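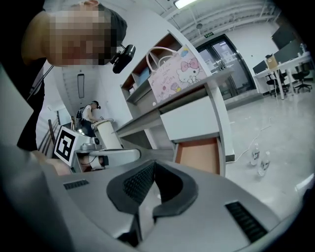 A hand-held gripper in use at Plulovance, with a marker board and shelving unit behind it.

Eftychia Stergiou spends most of her working day doing chores slowly. She opens a drawer, puts something in it, closes it and starts again. Each round is recorded, and the recordings are what the robot at Plulovance learns from.

"People expect me to be writing code," she says. "I do some of that. But a lot of the job is moving your hand the way you would want the machine to move."

Her team began with remote control. An operator sat at a console and drove the arm with two handles while watching a screen. It worked, she says, but it was tiring, and new operators needed 14 days of practice before their recordings were worth keeping.

"You can't feel anything through the handles. You push too hard and find out when the cup tips over."

The hand-held gripper came in November. The person holds it and does the task directly, with no arm attached. For the drawer task the team collected 202 demonstrations and kept some 70 percent of them. The rest were dropped, mostly for hesitation.

"If you stop halfway to think, the robot learns to stop there too," Stergiou says. "It has no idea you were thinking."

She has not given up on remote control. For lifting heavy parts she still prefers it – the recording comes from the real arm, with its real limits. A person holding a gripper can twist a wrist in ways the arm can't follow, and those recordings have to be thrown out later.

Asked what makes a good demonstrator, she mentions Nikolaidis, who joined from the packing side and had never worked with robots. "Very even hands. Same speed in the morning and at the end of the day. I rush after lunch, and you can see it in the data."

The next task is folding towels, which she expects to take longer. "A drawer only goes two ways," she says. "A towel goes wherever it likes."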